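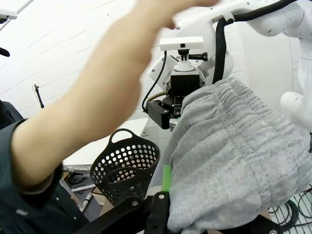 Folding Sweatpants Without Losing the Will

Sweatpants are the garment most likely to be "put away" by throwing. I did it for 20 years, and my dresser drawer closed only if I leaned on it with a hip. Then Aileen Macaraeg, who ran the linen room at a hotel in Rillcombe and has opinions about my hips and my drawers, made me do a whole basket properly while she drank my coffee. These are the parts I kept.

Clear the table first. You need a flat surface a bit wider than the pants are long. The bed will do if you must, but a bed is soft, the folds come out crooked, and there is always the temptation to lie down.

Start at the waistband. Gathered elastic is the troublemaker on any pair of sweats. It bunches up, pulls the fabric in, and makes everything underneath puff out like a popover. Hold the band at both sides, let the legs hang, and give the whole thing two good snaps. Most of the wrinkles give up right there.

Lay one leg on top of the other, seat pushed flat. There will be a little triangle sticking out at the crotch. Tuck it in. If you leave it, you will find it again at every fold, larger.

Smooth with your forearm. Push your sleeves up and sweep from the waist down to the cuffs. Hands leave ridges in fleece and a forearm doesn't. Aileen claims this is an old hotel trick. I suspect she made it up, but it works.

Fold in thirds, cuffs first. Bring the cuffs up to the knee, then fold again toward the waist, and tuck the lot into the elastic if you want a bundle that survives teenagers. Heavy fleece won't take the tuck, so just fold it in half and be at peace.

A word on baskets. Get one with holes and a handle. Holes let the air through if something went in a touch damp (it did), and a handle leaves you a free hand for the sock you will drop on the stairs. A small basket is better than a big one. A big one becomes furniture.

Heather gray hides lint beautifully, right up until you wear it next to somebody in black. Turn it inside out for the wash and skip the dryer sheet, which can leave a film on fleece.

A basket of sweats takes me 15 minutes now, 2 of them spent looking for the other sock. My drawer closes. The hip is enjoying its retirement.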